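Two hundred goes at a light switch

The simulation group has spent most of February teaching an arm to press buttons, and has asked for a little space in the newsletter to explain why this takes so long.
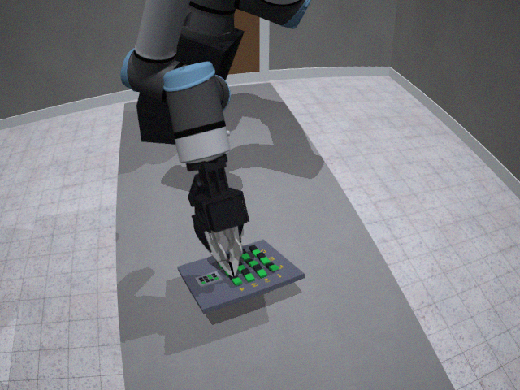

The task sounds like something you'd give a toddler to keep them quiet. There is a board with a grid of switches on it, green and black, with small numbers along the edge. The arm is told which switch to go for, and it goes for it. Radka Shehu wrote the task in an afternoon and put down two days for collecting the examples. She would like it known that she was new.

For those on the Postex side of the building who only hear us through the wall, we don't program the movement. One of us steers the simulated arm by hand controller, the computer records every joint angle and every view along the way, and the finished attempt goes into a pile. When the pile is big enough the learning system is set loose on it and tries to work out what we were up to. It copies what it is shown, bad habits included. Américo Caldeira has a way of hovering over the board before he commits, like a man choosing a chocolate, and the first model we trained on his examples did precisely the same thing. It hovered beautifully. It seldom pressed anything.

So now there are rules. Each operator does a block of 200 attempts, with the board put down at a different angle every time so the model can't simply learn one spot in the room. No long pauses. No swooping in sideways (Bernardo). If the fingers catch a neighbouring switch, the attempt is marked as a miss and kept in a separate folder, where Graça Leitão goes through them with more enjoyment than is decent.

At the last tally we had 2779 recorded attempts, of which 1108 passed her checks. Américo thinks she is too strict. Graça thinks the arm will one day be pressing something that matters, and would rather have the argument now. The rest of us have learned to stay by the kettle while it goes on.

The most common fault is the dull one. People get the right column and the wrong row, particularly when the board has been turned so that the numbers face away from them. Raffaele Fiore suggested making the markings bigger. This was voted down on the grounds that the model has to cope with whatever it's given, and so, apparently, do we.

The shadows caused a bit of a row as well. The arm throws a large one across the floor, and Bernardo Aguiar wanted it switched off to speed up the rendering. We tried a batch without and he was right about the speed. The model trained on it then went to pieces as soon as the shadows came back, so they are staying, and the recordings from that week have been moved to a folder called Gasamon, after the old server nobody could get to reboot.

Next month the task changes to pressing two switches in a given order. We need more operators, ideally people who haven't done it before and have no style to speak of. A session lasts as long as your thumbs do. The sign-up sheet is on the door of the Abreu room, and the controller with the sticky trigger has been put in the drawer, so please leave it there.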